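Last updated: 8 Oct 2025

Learning to cook for one person

When I moved to this city for work, I had never in my life cooked a small meal. In my mother's house we were always 2 in the kitchen and many at the table, and the pots were so big that as a child I could sit inside one of them. So in my first weeks alone I made stew the way I knew it, and then I ate the same stew until I could not look at it any more.

I asked my friend Chiamaka Ogundipe how she does it, because she has lived alone longer than me. She told me to stop dividing the recipes of my mother by six. It does not work, she said, the onion becomes too little and the salt is always wrong. Start from one cup of rice and build the meal up from there.

This was good advice, but I needed some time to follow it. Rice was easy. Beans were more difficult, for a small amount of beans needs the same patience as a large amount, and after 60 minutes of waiting you have only one plate. Now I cook beans for four meals and freeze three of them in flat bags, which lie nicely on top of each other. Stew I also freeze, but without potatoes. Potatoes become strange in the freezer, like wet sand.

Shopping was the other problem. The supermarket near my office sells peppers only in large packs, and every week I threw some away and felt ashamed. Adaeze Effiong from the second floor had the same trouble with carrots, so since September we share. She takes half of my peppers, I take half of her carrots, and the spinach we buy by turns. I save a little money this way, and we also have a reason to knock on each other's door. 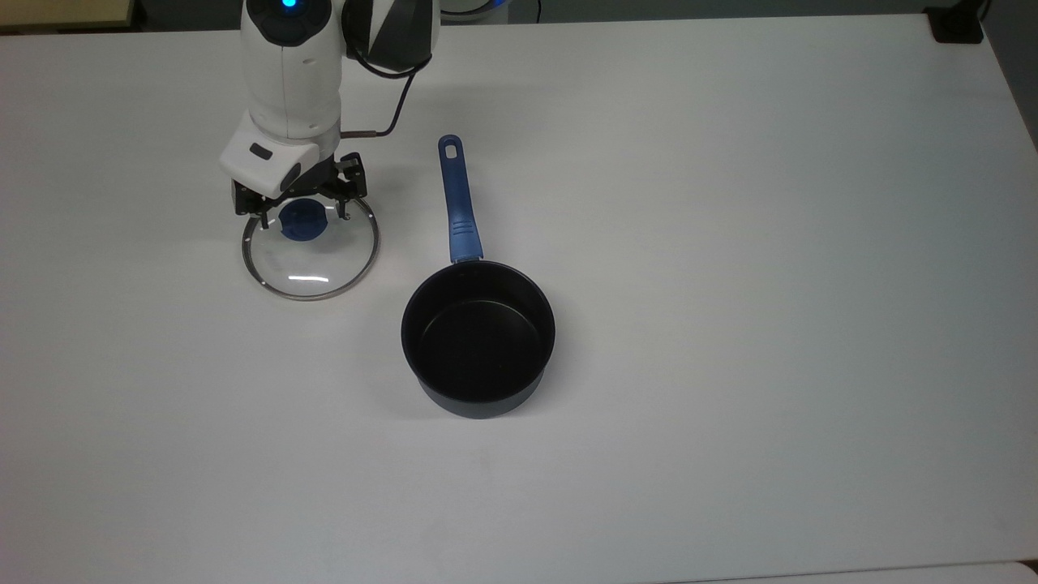
For the cooking itself I use fewer things than I expected. A small saucepan does most of the work – porridge in the morning, rice or soup in the evening, one egg if I am lazy. My big pot stays on top of the cupboard for when visitors come. I was thinking to give it away, but then Hadiza came with her two sisters and I was glad that I kept it.

What I still cannot do is fry plantain for one. I tell myself that half is enough, and the other half is for tomorrow, and then I stand at the stove and eat it all while it is hot. My mother laughs when I tell her this on the phone. She says that in her kitchen the plantain also never arrived complete at the table.

Next month I want to try small breads in the oven. My oven is old and the numbers on the knob are gone, so I will have to guess. If somebody has a recipe for only four rolls, please write it in the comments.

Recent posts
My first winter coat, and the second one
How I label my freezer bags
Letters from Lilian
Why I walk to work by the longer road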